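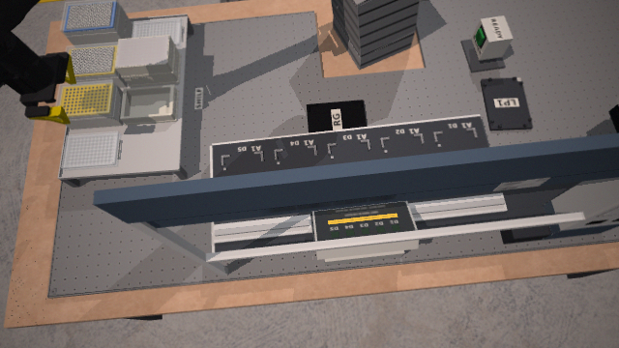
2023-12-24
By the Features Desk

The woman who runs the bakery counter at Kidar would like it known that she never meant to stay. "I came in to cover two weeks," she says, pulling out a chair for me and pushing over a plate of something with cardamom in it before I've got my coat off. "I had a bus ticket home to Trundetari and everything."

She learned to bake from her grandmother, in a kitchen where the oven door had to be held shut with a chair, and she still talks about that oven with real affection – more than she has for the new one, which she says sulks in cold weather. The rye bread is her grandmother's recipe, give or take. "She used to put in a spoonful of coffee and deny it. She was 94 and still denying it!"

Christmas week is the long one. She starts at 3 in the morning, and by the time the door opens there is usually a line past the Zultton shoe store. I ask if she minds the hours. She thinks about it for quite a while, and gets up twice to see to the rolls.

"I mind them in April," she says at last, "when it's light out and everybody's at the lake. At Christmas I like it. It's me and the radio, and the street's all quiet."

There are four loaves set aside on the shelf behind her, wrapped in paper, for customers who can't get out in the snow. She'll drop them off on her way home.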